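Visit to Trellcombe, 17 December 2019

We went to Trellcombe to price hand-held grippers before the September budget. The packing bench was busy with soup base and noodles.
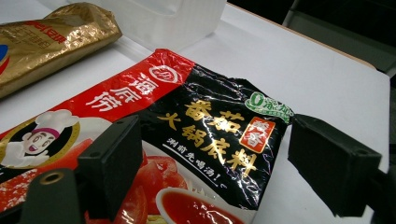
Prakora quoted 3793 for a pair, cables included. Meireles was dearer – and wanted 10 weeks for delivery.

Grippers are worked in pairs, one to each hand, so we must budget for 2 per bench.
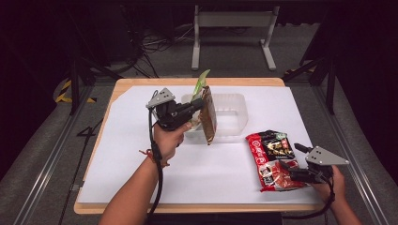 Spares and running costs
Fingers are sold separately. Arnari will hold 9 sets for us.

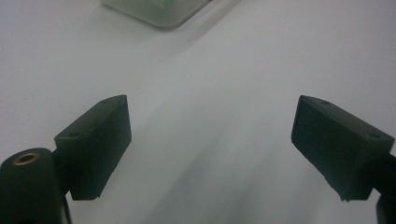 Next steps
Ask Prakora for a written quote with training shown as a separate line.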